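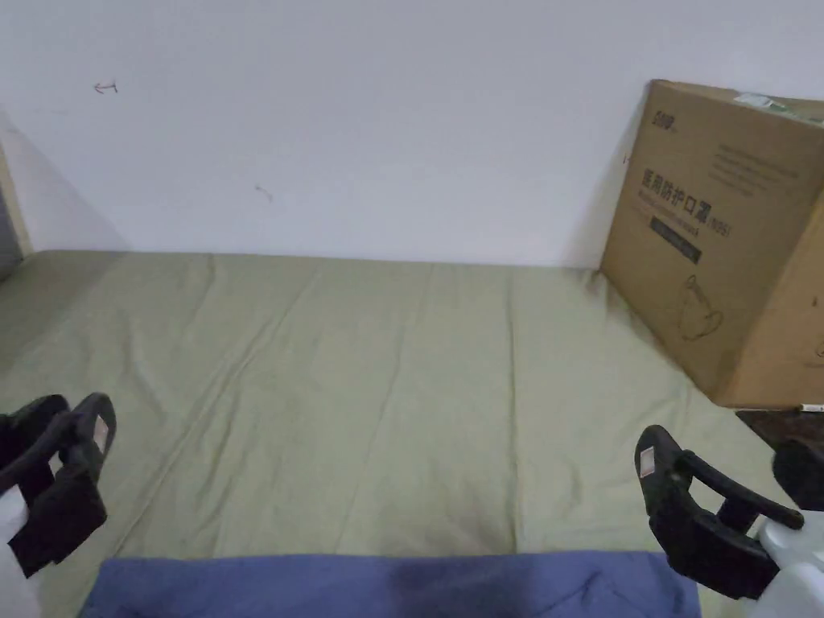

Dilani Cassim
Home and Living Writer

November 4, 2025

Filed under: Home, High Street, People

14 comments

Jean Butt has the kettle on before I have got my coat off, and she wants to know how I slept. She asks everybody this, she says, and she asked it across the counter of her shop in Jirnville for 26 years, usually before the customer had said what they came in for.

"You learn far more from that than from asking what size the mattress is," she tells me, hunting for the biscuits. "Somebody says, oh, I'm up and down all night, I'm boiling, and then you find out they've got a winter duvet on in August and a polyester sheet underneath. Well, no wonder, you poor love."

Butt, the bed linen shop her mother-in-law started on Varkari Road, passed in the spring to Jean's niece, who has painted the front a very smart dark blue and kept the old brass bell. Jean still goes in on market days, officially to help with the curtains, though I gather there is a good deal of chatting involved. She is generous company, and I had meant to stay an hour and stayed until it was nearly dark.

I ask where somebody should start if they are sleeping badly and haven't much to spend.

"The sheet," she says, straight away. "Everybody wants to start with the pillow. I'd start with the sheet, because it's what you're lying on for eight hours, if you're lucky enough to get eight! Plain cotton, nothing fancy. I've had people come in wanting a thousand threads because they'd read it in a magazine, and I'd put a nice 200 percale in their hands and say, now feel that. Crisp. It breathes. It washes for years. They'd go off with the 200 and come back the next month for another pair."

She is just as firm on colour, and here her voice drops as if the neighbours might be listening. White is lovely, she thinks, for people who like doing laundry. For the rest of us she recommends something soft and a bit dusty, greens and blues mostly, which will forgive a cup of tea.

"My mother-in-law thought coloured sheets were fast," she says. "That was her word. Fast! She sold white and she sold cream, and cream was for people with a bit of go in them. When I ordered my first box of green from Plilter she didn't speak to me until the Sunday. They went in a week, mind you, and she never mentioned it again."

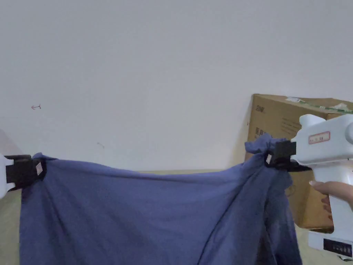 The mother-in-law comes up often, and always fondly in the end. It was she who taught Jean to fold, on the long table at the back of the shop, and who insisted that everything be dried outdoors if there was so much as a gap in the clouds. Jean still does it. She has a tumble dryer, a present from her son, and she keeps the spare jigsaws on it.

"A good shake first," she says. "Give it a proper snap, then peg it along the hem and let the wind do your ironing. I haven't ironed a sheet since the children were small. Pillowcases I will iron, if there are visitors coming and I like them."

We get on to sleep itself, which she talks about with some feeling. After her husband died she hardly slept at all for the best part of a year, and she found it a peculiar thing, to spend the day selling people comfortable beds and then go home and lie awake in her own.

"I'd got everything right, you see. Lovely bedding, window open, no telly. And I'd lie there looking at the ceiling." She turns her cup round on its saucer. "What I did in the finish was move over to his side. I don't know why it worked. I put my book on his table and my glasses where his used to go, and I slept through till six. I've told that to a few customers since, when it seemed right to, and one or two have written to me about it."
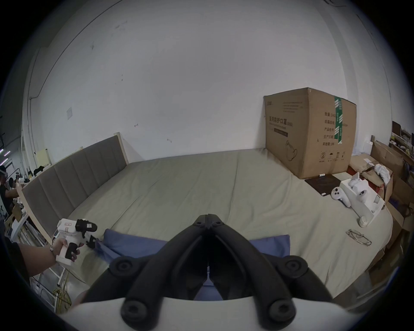
A pale blue pillow on the bed.

On pillows she has softened over the years. She used to tell people to replace them every other year without fail, and now she says to fold one in half and see whether it bothers to open up again. "If it just lies there, it's finished. Give it to the dog." She has no patience with the heaps of cushions you see in hotels – "where are you meant to put them all at bedtime, on the floor?" – and she sleeps with one pillow herself, fairly flat.

Her niece has started selling linen, the real thing, which Jean admits she was sniffy about on account of the creases. Then she was given a pair for her birthday.

"Well, I've had to eat my words," she says, cutting me a second slice of cake that I haven't asked for. "They look as if you've slept in a hedge, and they're beautiful. I've told her to order the double in green."

Butt is on Varkari Road, Jirnville, and is closed on Mondays.

Share this article 26

Search homes, gardens, people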